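Chapter 5
When the Hills Dry Out: Living Through a Drought

I grew up in Coldale, a town that gets written about for its rain when it gets written about at all. So the summer the reservoir dropped, most of us didn't know what to do with ourselves. We had flood boards in every garage and sandbags behind the fire station, and then one July the council mailed out a leaflet telling us to stop washing our cars. My mother pinned it to the fridge and kept washing hers for another week!

I want to start this chapter with that summer because the last four chapters have been all about too much water, and you may be getting used to thinking of disasters as loud things. A flood gets there in a night. A drought creeps up on you (you can be months into one and still be enjoying the weather), and that makes it hard to study and even harder to report on. When did ours begin? I've asked people in Coldale and over in Bilden, and I get a different answer every time. The farmers say spring. The folks on Main Street say it was the day the car wash closed. 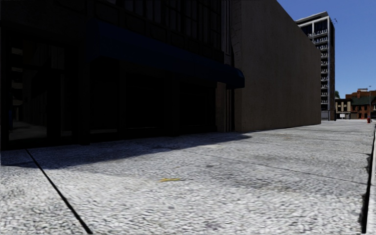 5.1 What counts as a drought?

You'd think this would be easy, but there are several ways to define one and they don't always agree. Some people look only at rainfall, and compare it with what a place normally gets. Others care about how much moisture is left in the soil, or how low the rivers and reservoirs are. A town can have a wet month and still be in trouble, as we found out when it finally rained and the reservoir hardly moved. Dry ground that has baked hard can shed a heavy downpour straight into the ditches.

Gastthorpe, down the valley, had wells and did fine for most of the season. Then the shallow ones started to go, and 158 households ended up lining up at a tanker with buckets and soda bottles. We'll come back to Gastthorpe in section 5.4, when we get to groundwater.

Before you read on

Ask 2 older people you know about the driest summer they remember. Write down what they stopped doing, what they missed, and who told them to save water. Keep your notes, you'll need them for the mapping activity in section 5.2.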